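Faut-il payer un service de tests joueurs avant la démo ?

Posté par Wanda Kubiak, le 2019-07-08

Bonjour à tous. Nous sommes deux sur un petit jeu de gestion portuaire, nom de travail Brukport. La démo doit sortir en janvier. Un prestataire, Stundia, nous propose 76 testeurs « qualifiés » avec vidéos, questionnaires et rapport final, pour 1 264 euros. Le commercial promet que le rapport dira « ce qui bloque la conversion ». J'ai demandé à voir un ancien rapport, on m'a envoyé une plaquette. Je me méfie, mais mon associé trouve que c'est donné. Quelqu'un a déjà payé pour ce genre de chose ? Pour l'instant, seuls des amis ont joué, et ils sont tous très gentils.

Alcides Yupanqui

J'ai payé une formule de ce type, chez un autre, pour Mangubat (un jeu de plateforme, vous ne l'avez pas connu, c'est normal). Le rapport faisait quarante pages, dont la moitié de camemberts. On y apprenait que les joueurs voulaient « plus de contenu » et « une meilleure prise en main ». Merci bien.

Les vidéos, par contre, servaient. J'en ai regardé 18 en entier, et dès la sixième je voyais les mêmes gens se perdre dans le même menu. Donc je ne dirais pas que c'est du vol, mais 76 testeurs pour une démo à deux, je ne vois pas ce que vous en ferez. Qui va les regarder, ces vidéos ? Demandez le prix pour dix, sans le rapport. S'ils refusent de vendre sans le rapport, vous saurez où est leur marge.

Vérifiez aussi que « qualifié » veut dire « a déjà joué à un jeu de gestion ». Chez moi, ça voulait dire « possède un ordinateur ».

Zoila Londoño

Perso je sortirais la démo direct, les joueurs diront bien ce qui va pas. Les tests c'est pour les gros studios.

Meriem Mahrous

Pas d'accord avec Zoila : les joueurs déçus ferment la fenêtre et ne disent rien du tout. Sur Claltemden, on a eu 1 203 téléchargements de démo et trois messages, dont un qui demandait si le jeu existait en portugais.

Ce que j'ai fait ensuite ne coûte presque rien. Un club de jeux de société près de chez moi, un portable sur une table, des gens que je ne connaissais pas, vingt minutes chacun. Je m'asseyais derrière et je me taisais - c'est la partie pénible. On note l'endroit où la personne hésite et on laisse tomber ce qu'elle propose comme solution.
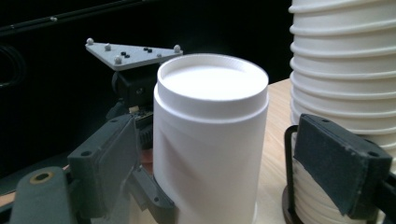

Deux limites quand même. Un club de joueurs de plateau, ça pardonne beaucoup aux règles compliquées, donc votre tutoriel leur paraîtra meilleur qu'il n'est. Et pour l'équilibrage sur dix heures de partie, vingt minutes ne valent rien, mais je doute que Stundia fasse mieux : redemandez-leur combien de temps joue chaque testeur, par écrit.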